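Grostero Countertop Digester, Set-Up Guide
Section 6: First fill and gas line

Read the whole section before you start. Most of the calls we get are from people who skipped to step 4.

Before you begin

You need: the tank, the lid with its clamp ring, gas bag (folded flat in the small box), clear hose, starter culture packet, a bucket, a kitchen scale. Hose cutter helps but scissors will do.

Tank goes indoors, level surface, out of direct sun. Not next to a stove. Not in a closet.

CAUTION: The gas this unit makes is mostly methane. It burns. No candles, cigarettes or pilot lights in the same room during first fill or any time the lid is off.

Filling the tank

1. Rinse the tank with plain water. No soap, no bleach. Soap kills the culture and you'll be ordering another packet.

2. Check the gray seal in the lid groove. Should sit flat all the way around. If its twisted, pull it out and press it back in with your thumb.

3. Add lukewarm water to the lower line. If you have chlorinated tap water let it stand overnight in the bucket first.

4. Stir the starter packet into a cup of the same water, then pour it in. Whole packet. Don't save half.

5. Add 300 grams of chopped food scraps. Fruit, vegetable peel, cooked rice, coffee grounds are all OK. No bones, no eggshell, no citrus for the first month.

6. Set the lid on, line up the two arrows, close the clamp ring until it clicks.

NOTE: Units sold before June have a Marchal clamp with a screw instead of a click. Hand tight only. Do not use a wrench. 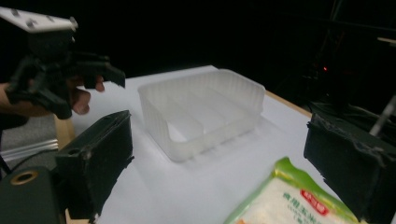 Connecting the gas line

1. Push one end of the hose onto the lid outlet. It should cover both ridges.

2. Run the hose to the gas bag with no low spots. Water collects in low spots and blocks the line.

3. Fit the Sumumlow valve between hose and bag, arrow pointing at the bag. Backwards and nothing gets through, presure builds in the tank and the relief cap will pop.

4. Open the valve. Leave it open.

5. Brush soapy water on each joint once the bag starts to rise. Bubbles = leak. Close the valve, push the hose on further, test again.

CAUTION: Never test for leaks with a flame.

First two weeks

Don't feed it again until the bag starts to rise. Could be a few days, could be longer in a cold room. Sour smell at the lid is normal at first. Rotten egg smell that doesn't go away is not, see Troubleshooting.

After that feed daily, 300 grams a day for the first week, then up to 1,000 grams. The large tank (Plamolar XL) takes up to 2,000. Go slow. Overfeeding turns the tank acid and the gas stops.

Do not burn the first bag. It's mostly air and carbon dioxide. Take it outdoors, empty it well away from anything lit, squeeze flat and reconnect.

Liquid from the drain tap can go on garden beds, one part to ten parts water. Not on anything you'll eat raw.

Section revised 10 Mar 2022, T. Fukuda. Replaces the loose sheet packed with earlier units, please throw that one out, the valve arrow is drawn the wrong way.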